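28 July 2025
Jessie Nisbet

Calum Crichton wrote:
> Has anyone got a two-arm cell to stop chewing through its camera
> leads? Ours lost another one, same arm, same place, just past the
> elbow. Also Donnie wants to know if you kept the wallpaper.

Calum, yes! I've spent most of this month on exactly this and I'm so pleased with how the Flellindale cell is running now.

The leads were too short over the elbow. I'd clipped them down neatly like house wiring, which looked lovely and pulled tight whenever the arm folded up. So I took off every clip past the elbow, put the arm in its most awkward pose by hand, and only then clipped it all again with a proper loop left in. Leave more than you think - mine wanted 60 mm extra. After that I ran 500 bag-and-basket cycles at 55 per cent speed and didn't lose a picture from either wrist camera.
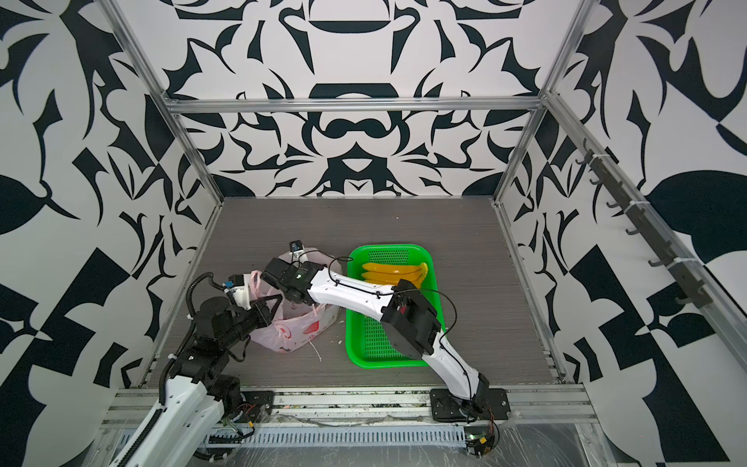 While you've got the spanners out, check the bolts on both base plates. One of mine had crept, and I'd been blaming the calibration for weeks (sorry, Agnes). I put a paint mark across each bolt head now so a quick look tells me if it's moved. The front rail gets a vacuum too, as crumbs and bits collect in that gap and I don't want them in the wiring.

Tell Donnie the wallpaper stays! Thảo has grown fond of it, and swapping it in December was a whole afternoon of bubbles and swearing.

What I haven't sorted is strain relief at the camera end. The Grudex clamp is good but bulky, and it knocks the basket rim on a low reach. Has anybody tried the smaller Delmont one?

Jessie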